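Questions people ask us before their first ride day

I get the same emails every season, so I've put my answers in one spot. I'm Johanna Hubmann, I run the entries desk for our dressage and combined training days at Milotbridge, and I've been riding (badly, then a bit less badly) since I was a kid on a borrowed pony. If your question isn't covered, email the entries desk and I'll get back to you, usually in the evening once the horses are fed.

Do I have to be a member to enter?

Nope! You can ride as a day visitor at any of our training days. For the autumn combined training in March you do need to be a member, and you need to have joined before entries close. I can't backdate a membership, so please don't ask me at the float park while I'm holding someone else's horse.

What's combined training, anyway?

It's dressage and show jumping on the one day, with the scores added together. No cross-country. Plenty of people use it as a step towards their first one-day event, and plenty of others do it for years because they love it and have no wish to gallop at a solid log. Both are fine by me.

My horse has never been off the property. Can I just come and hang around?

Yes please, I wish more people would. Put yourself down as a non-competing horse on the entry form and wear your helmet whenever you're mounted. You can use the warm-up arena until the first jumping round starts, then we need you out of there. Hand-walking around the float park is fine all day. My own gelding did four outings like this before he saw a dressage arena, and he spent most of the first one yelling for a mare he'd met ten minutes earlier.

How high are the jumps?

It depends on the class. Our smallest is poles on the ground with a couple of tiny crosses, and that one's open to anyone, including adults, so don't be shy about it. The heights for everything else are in the program. The course builder can drop a rail a hole for the last round of the training classes if lots of people are having a rough time, but not in the combined training itself.

When do I get my ride time?

Times go up on the noticeboard page two nights before. I know that feels late if you've got a long drive. I do the draw by hand, and people scratch right up to the last minute, so anything earlier would only be wrong. If you're riding two horses, write that on the form in the comments box and I'll leave you a proper gap. If you don't write it down I won't know, and you'll be swapping saddles at a run.

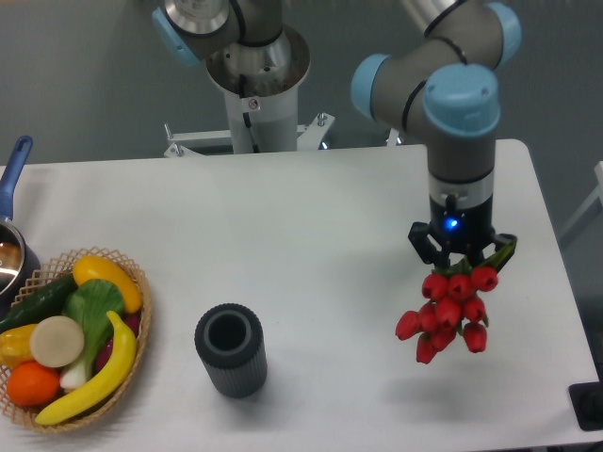 Milotbridge Riding Club, Dressage and Combined Training Section

Can I bring a caller for my dressage test?

You can for training days and for the lower classes at the combined training. Bring your own, though, and have a practice at home first. Callers need to stand beside the arena at E or B and read out only what's printed on the sheet. No "heels down, darling" in the middle of your canter circle, even if your heels need it. (Mine always need it.)

What do I wear?

Training days are relaxed: a collared shirt, clean boots, any colour jodhpurs you like and an approved helmet. For the combined training it's a jacket and light-coloured jodhpurs, and a body protector is optional for the jumping. We don't care if your jacket came from an op shop. I bought mine for 20 dollars and the lining has been falling out ever since.

Do I need to plait?

Not for training days. It's nice for the combined training but you won't lose any marks if you don't. If your horse has a mane like a doormat, a quick brush and a bit of water will do.

What gear is allowed?

Snaffles only in the lower dressage classes. If you're not sure about a particular bit or noseband, send me a photo before the day and I'll pass it on to the gear checker. Please do this early in the week. Boots and bandages come off for the dressage and can go back on for the jumping, and every season someone trots down the centre line in four purple brushing boots. The judge will normally let you know with a look.

Why did I get time penalties when I jumped clear?

Oh, this one comes up a lot. Each course has a time allowed, which is posted beside the course map, and you pick up penalties for going over it. The usual culprit is the turns. People ride a lovely careful line to the fence and then wander all the way out to the rail before coming back for the next one. Walk the course on the track you plan to ride, including the corners, and look for the spots where you could turn in a little sooner. You don't need to go faster. Please don't go faster on a green horse!

What happens if two of us finish on the same score?

In the combined training, the better jumping round places higher. If that's the same too, we look at the collective marks on your dressage sheet. If you're still level after all that, you share the place, and I go digging in the box for a second ribbon.

Is there anywhere to keep my horse overnight?

We've got 10 yards, and they go to people with the longest drive first. They're open yards with water, no roof. You need to bring your own feed, your own buckets and a fork, and leave the yard as you found it. No stallions in the yards, sorry. There's a bit of level ground near the back gate where you can park a camper, but no power.

Is there food?

The canteen does egg and bacon rolls in the morning and sandwiches after that. Coffee comes from the Jukeleck van, which parks beside the secretary's office and takes cards. The canteen is cash only, and the nearest machine is back in town, so raid the ashtray in the ute before you leave home.

Can I bring my dog?

On a lead, and not near either arena. If your dog barks at horses, it's probably happier at home.

I've entered but now my horse is lame. Do I get my money back?

Before closing date, you get the full amount. After closing date, send me a vet certificate and you'll get it back minus the office fee. If you just don't turn up, no refund, and I'd still love a text so the judge isn't sitting there waiting for you.

Who takes the photos, and can I buy them?

Antoniadis does our jumping photos and the galleries go up on their own site, normally within the week. You buy from them directly. We don't get the files, so I can't send you one, even if it's your nan's birthday. Friends and family can take all the pictures they like from outside the ropes. No flash near the dressage arenas, please.

I'm not a rider. Can I still help?

Yes! We're always after pencillers, gate stewards and people to put rails back up. Pencilling is the best seat in the house if you want to learn how dressage is marked. You sit with the judge, write down what they say, and keep everything you heard to yourself afterwards. You'll get lunch, and if you're also riding we'll work your job around your times.

Where do I park the float?

Come in by the second gate, past the hall. The first gate is for the judges and the ambulance, and it's a horrible spot to turn around if you've got a gooseneck. Take your manure home with you or put it in the skip. Not beside the skip.

Last updated January 7, 2021. Entry forms for March are on the noticeboard page, and please fill in the emergency contact with somebody who isn't also riding that day.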